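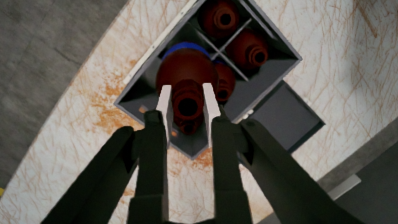 by D. Awad

The bus let her off at Nonwood a little after 7, and she walked the rest of the way along the ditch. It was April and the road was soft. Her father's house had been shut up since fall. The key still stuck, so she lifted the door by its handle and pushed.

She had told the buyer from Skandura that she would have the place cleared in five days. He had offered 2,000 for the press, the barrels and whatever was left in the cellar. It was a low price and they both knew it.

She started in the kitchen. There were jars of buttons, a drawer of string, a calendar from the feed store with nothing written on it. She filled two bags and stopped to eat the sandwich she had bought at the station.

The cellar she left until dark. He had made plum wine down there for 30 years and had never once said it was good. He would pour a glass, drink it standing up, and say it needed time.

She found one bottle behind the stairs with no label. The cork broke, so she pushed the rest of it in with a spoon handle. The wine was sour at first and then it was all right -- better than all right.

She drank the glass standing up. Then she went upstairs, found the buyer's number and called him. He asked if there was a problem.

"I need more time," she said.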